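Automation at the Hafþórsson packhouse, Endham

The Hafþórsson packhouse is a fruit grading and packing site at Endham. Handles mixed soft and hard fruit, mostly for small shops and the Anthorpe wholesale market. Known locally for the changeover from hand sorting to part-automated picking, which began in October and is still going on. A sister site at Skusbridge packs by hand only.

Background

Before the changeover all sorting was done by people standing at long tables, two shifts, early one starting at 5 am. Fruit came in by the crate, got tipped, turned over, looked at, put in trays. Bruised stuff went in a bin under the table. Staff numbers across both sites stood at 387 at the busiest point of the year, most of them seasonal.

Grading of apples and citrus by size had been done by machine for years (a belt with gaps, nothing clever). Mixed orders were the sticking point. A shop wants oranges, a few plums, some pears, all in one box - the belt can't do that.

The system

Four robot arms were put in at the Endham site, one per packing lane. Each has a two-finger gripper with soft pads. Arms were taught from recordings of people doing the same job with hand-held grippers, so a fair part of the early work was picking up fruit, one piece at a time, over and over. 3,876 recordings were made in the first round. Of these 967 were thrown out, mostly for dropped fruit or a slow start.

Recording was done on ordinary tables with whatever bowl or basin was to hand, and fruit of different sizes mixed together. Small round fruit next to larger fruit is the hard case, as the pads tend to nudge one while closing on another. Shiny metal is hard too, reflections get read as fruit. 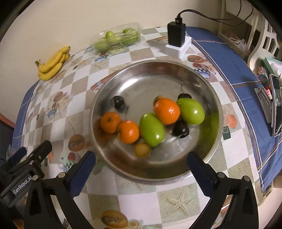 Mikkel Sveinbjörnsson has said the recording work was harder on the wrists than the old tables ever were, that people were told to go slow and smooth all day and then got asked why the totals were down. He has also said he would still pick it over the 5 am tipping.

Hours on the hand-held grippers were later cut to two at a stretch, with a swap to other work in between.

Effects on jobs

No permanent staff were let go in the first season. Seasonal hiring at Endham was lower, Skusbridge unchanged. New posts came in: lane minder, recorder, checker. Lane minders look after two arms each, clear jams, swap worn pads and take over by hand when an arm stops. Pay for minders is one grade above sorter. Recorders stayed on sorter pay at first, which caused a good deal of bad feeling, and was put right after talks led on the staff side by Ketill Frandsen.

Older sorters were slower to move across. Some said the training was all screens and no fruit. A second version of the course was run on the packhouse floor insted, in pairs, with a minder and a sorter together.

Noise is down near the lanes. Talk is down as well - tables used to seat people face to face, lanes don't. Breaks were moved so that minders from all four lanes stop at the same time.

Limits

Arms are not used for grapes, berries or anything over-ripe. Bananas in bunches are still packed by hand. Night running was tried and dropped, as a single stuck fruit could hold a lane until morning. Final check of every box is by a person.

Criticism

Main complaint is about who owns the skill. Sorters' hands taught the arms and there was no extra payment for it beyond the regrading. Frandsen asked for a yearly bonus tied to lane output. Turned down, then reopened, no result as of the last staff meeting.

Also a complaint from Anthorpe stallholders that boxes now all look teh same, with the best fruit no longer put on top.

See also

Fruit grading
Hand sorting
Packhouse work, Skusbridge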